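Before you spend real money on a second gripper, it's well worth trying it out in simulation against the one you already own. I've done this a fair few times now, most recently with a Durkon parallel-jaw model and a Masten one, and I've settled on a way of working that I'm happy to pass along (with thanks to Győző Farkas, who put up with a great many of my questions in August).

## Set up a fair test

1. Load the same arm, the same table and the same objects for both grippers. Save the starting positions to a file and don't touch them again.
2. Put the wrist camera in the same place relative to the fingertips each time. I measure from the pads, as the two housings are different lengths and measuring from the flange will catch you out.
3. Set the pad friction to the same value on both. You can play with that later, and I expect you will!
4. Fix the random seed. Mine is 3093, for no good reason at all.

For objects, please do include something awkward. A block is lovely for checking that the jaws close, but it won't tell you much else. My favourite is a mug on its side, with the mouth towards the gripper, so that one finger has to go inside and the other stays out, and they close on the rim between them.
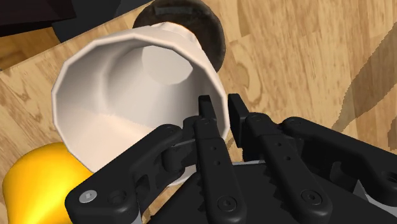 Getting the approach right takes a bit of patience. Bring the jaws in slowly with the fingers open, stop just short of the lip, and look at the wrist view before you go any further. If the inner pad is going to knock the wall, back off and turn the wrist a few degrees, then try again. I was forever tempted to nudge the mug instead, and of course that spoils the comparison.

## Check the collision shape

A mug with a coarse mesh has a rim made of little straight pieces, and a flat pad can settle on a corner between two of them. If one gripper seems oddly wobbly, try a finer mesh before you blame the fingers. It took me 22 runs to think of this.

## Run it and write it down

Do 56 attempts with each gripper and note three things: whether the pads touched the lip, whether the mug left the table, and whether it was still held after the lift. Keep the failed ones too (I keep all of mine, and go back to them more often than to the good ones).

Then swap the gripper model, reload the saved positions and start over from the first attempt. Remember to change the controller's closing limit when you swap, or the second gripper will be working with the first one's settings.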